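4.2. Le bouquet comme problème de rangement

La littérature sur l'ordre domestique s'intéresse volontiers aux placards, aux tiroirs et à la vaisselle, fort peu aux fleurs artificielles. Elles ont pourtant tout pour embarrasser le taxinomiste : elles ne fanent pas, ne se mangent pas et ne s'empilent pas. Dans le corpus Faltudier, qui réunit 269 compositions, nous avons retenu la consigne la plus banale qui soit, à savoir mettre le bouquet dans le vase. Sa brièveté nous avait d'abord paru rassurante (figure 3). 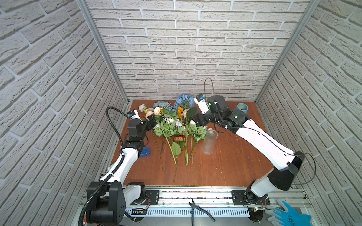
Figure 3. Fleurs artificielles étalées sur un plateau de bois, tiges vers l'avant ; vase cylindrique transparent à droite.

La difficulté commence avec le mot « bouquet ». Un hortensia bleu, des roses crème et pêche et une tête rouge évoquant un gerbera, posés en tas, n'en forment un que par courtoisie. Nos annotateurs ont hésité entre « tas », « gerbe » et, dans 30 cas, « fleurs, en vrac », formule dont la virgule a occupé une réunion entière.

Le vase transparent aggrave les choses. Il expose les tiges autant que les corolles et interdit la ruse, bien connue des ménages, qui consiste à soigner le haut et à oublier le bas. Le barème Stasiv attribue donc une note distincte aux deux étages. L'accord entre juges reste honorable pour les tiges ; pour les corolles, il relève surtout de la politesse. Nous revenons sur ce point en 4.3, à propos des feuillages.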